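Hirville Robotics Club
Minutes of members' meeting, Sun 13 September

Present: Teresa Moreira (chair), Zsolt Fodor, Filipa Caldeira, Judite Loureiro, Abílio Valente (minutes). Two parents sat in for the first part.
Apologies: none received.

1. Last minutes
Read, agreed. Filipa pointed out her surname was spelt wrong twice. Fixed.

2. Nindico Cup
Entry form went in Friday. We are in the simulation class only this time, arm class dropped after the vote in the spring. Rules document has changed again – max run is now 200 seconds, and the gripper has to start open and empty. Zsolt has read the whole thing, rest of us to do the same before next meeting please.
Team name still not settled. Zudwood has most support. Judite against, says it sounds like a furniture shop. Left for now, form has "Hirville A" on it.
Teresa asked about travel. Minibus or parents' cars, depends on who comes. Filipa to ask round.

3. Money
Subs stay at 5 pounds a month. Entry fee of 20 paid out of petty cash, Teresa has the receipt. Judite asked if we could get a second mouse for the old PC, yes, up to 8 pounds.

4. Sim room build
Zsolt showed where things have got to. Room is loading properly on his laptop and on the club PC, slow on the Leite machine (the one by the door). Leite probably needs more memory, Abílio to look at what it takes.
Walls are red at present. Long discussion. Filipa wants them plain grey so the colour detection has an easier time, Zsolt says the cup room won't be grey either so we may as well practice on something awkward. Agreed to keep the red and do a grey copy for the younger ones.
Wrist camera view now working. Gripper takes up a lot of the bottom of the picture, Judite asked if the camera could go higher. Zsolt will try it but doesnt want to change the mount after that. Fingers open, nothing in them, pointing at the dark back wall. The mountain picture on the left wall is good for telling which way the arm is facing, so it stays in.
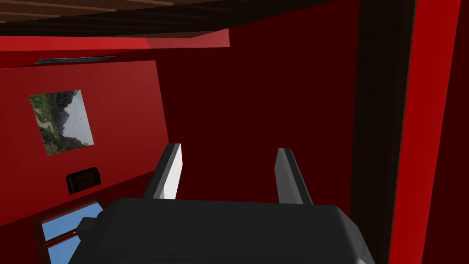
5. Gripper code
Judite's close routine is in the shared folder. Runs, but she is not happy with how it lets go, block tips when the fingers open. Suggested a slower release. Abílio said lower the arm a bit more first. Both to be tried, one at a time, and written down in the log this time.
Filipa still has the old version on her stick, to delete it. Nobody to edit the main file without telling Judite.

6. Beginners' session
Teresa to run it with Filipa helping. Start with moving the arm by keyboard, no code till the second week. Worksheets need printing, Teresa to do them at work. Grey room to be ready by then, see item 4.

7. AOB
– Key to the cupboard is with Abílio, not on the hook.
– Zsolt asked for people to log out of the club PC before they go home. Third time of asking.
– Judite wants a poster for the library. Go ahead, show Teresa before it's printed.

Actions
Zsolt – higher camera, grey copy of room
Judite – slow release, mouse, poster
Filipa – transport, delete old file
Abílio – memory for Leite, help Judite with test runs
Teresa – worksheets, file the receipt
All – read the cup rules

Next meeting: last week of September, day to be fixed by email. Bring own laptop if you have one.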